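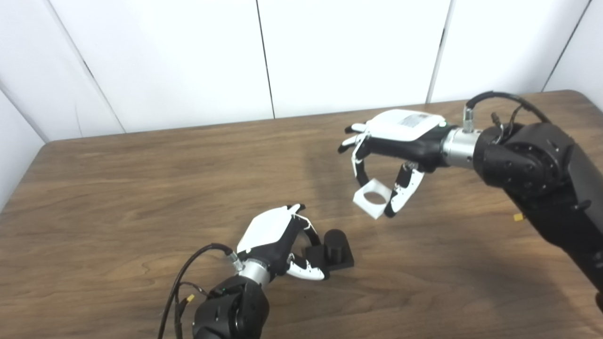
Chore robots

Chore robots are machines meant to do the small jobs people do with their hands, at home or on a workshop floor. I've been looking after this page of the Jirnaseck guide since August, and the question I get most is "can they do my housework yet?" My short reply is no, though they can do more bits of it than I'd have guessed!

What counts as a chore

I'm using the word loosely. Folding a towel is a chore, and so is putting a lid on a jar or dropping a part over a peg before the next person on the line screws it down. Glória Magalhães, who edits the Brarkbridge pages, would like shop-floor work kept apart from housework. I see her point (a factory part turns up in the same place all day, a sock doesn't) but the hand movements overlap so much that I've left them together.

Picking things up

A plain block on a bare table is about as kind as it gets. It won't squash, it won't roll off, and there's nothing else to grab by mistake. Even so, the machine has to judge where the block is, bring the fingers down either side and close them without shoving it away. Hands with proper fingers and a thumb can get hold of more shapes than a simple two-sided clamp, but there are more joints to keep in order, and more to go wrong.
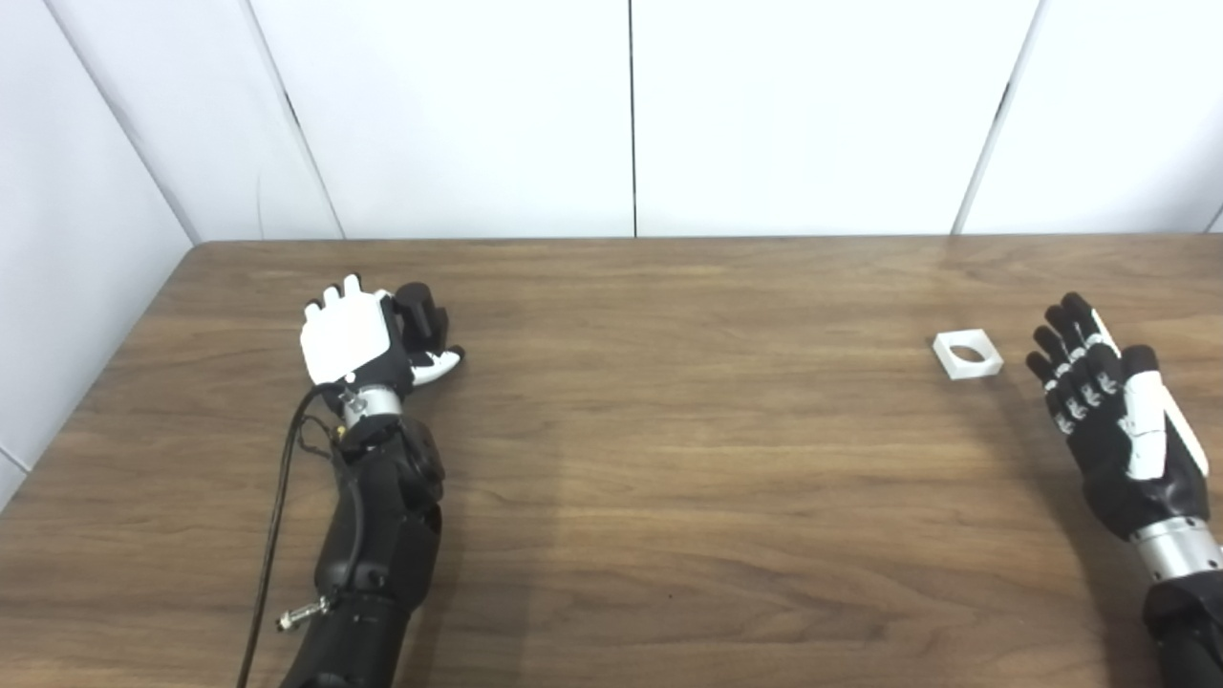
Fitting one thing onto another

Now we're getting to the hard part. Take a square block with a round hole and a black base to set it on. You or I would do it while chatting, feeling for the spot and giving it a little wiggle. A robot may be working mostly by sight, and its own fingers tend to get in the way just when it needs to see. Using both hands helps, one either side of the block, as long as they don't push against each other.

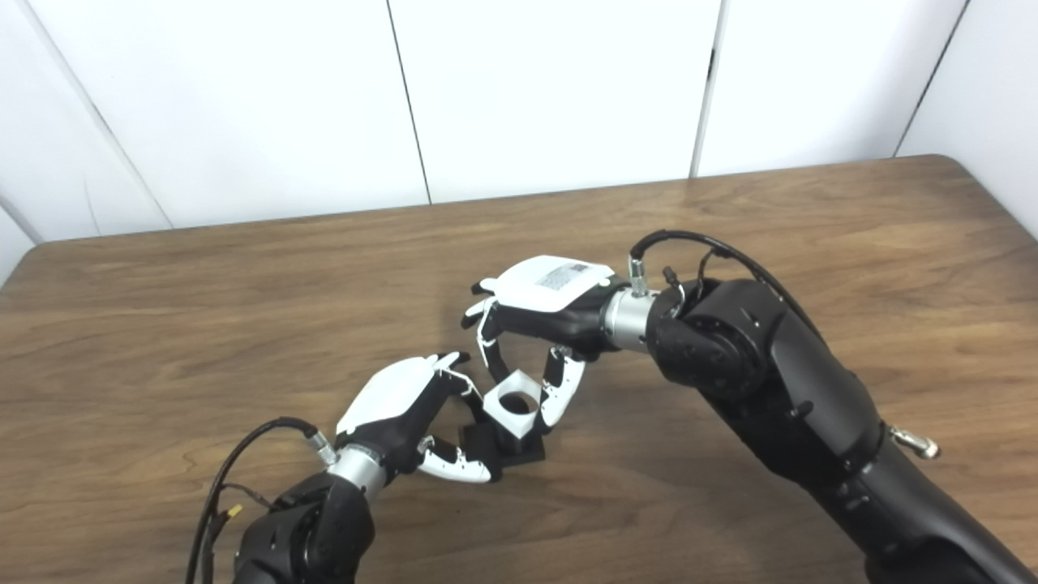
How close are we?

Nuno Abreu ran a peg-fitting trial at the Edwards workshop in Ostska and let me have his numbers. Out of 1000 tries, 41 ended with the part on the floor, and he tells me nearly 7 in every ten of those drops came while passing it from one hand to the other. I think that's rather good going, but then I picture it with my dinner plates and go a bit cold.

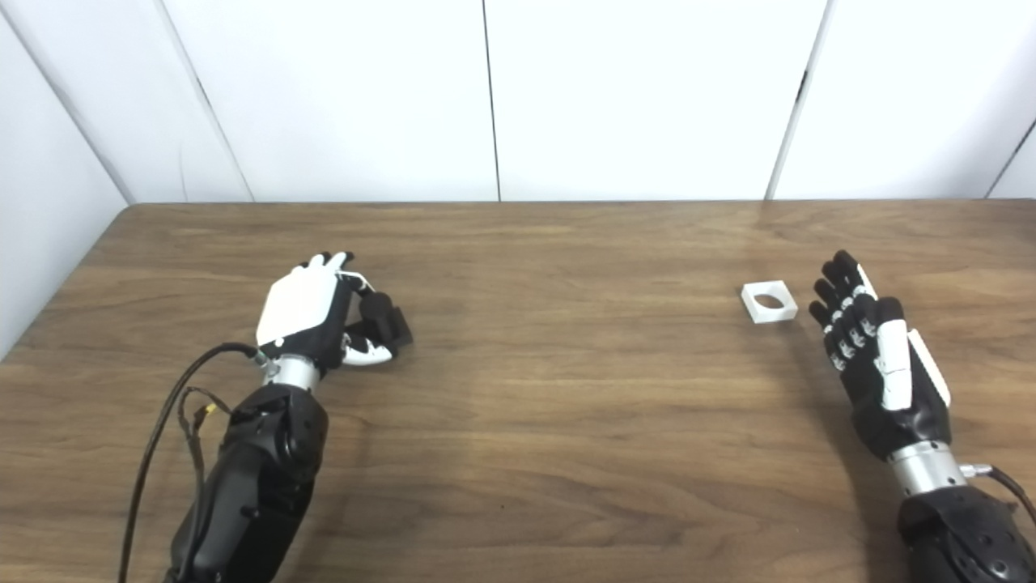 Speed is the other thing. Nuno's machine took 5 times as long as he did over the same job, and he wasn't hurrying (he had a cup of tea on the go). On a shop floor you can live with that if the machine runs through the night. In a kitchen I'd have given up and done it myself, and I suspect most people would.

So for now I'd put single, repeated jobs under "yes, with someone nearby", and a whole room's tidying under "not yet". Laundry gets its own entry, which I'm still writing. If you have trial results from a real home, please leave them on the talk page, drops and all.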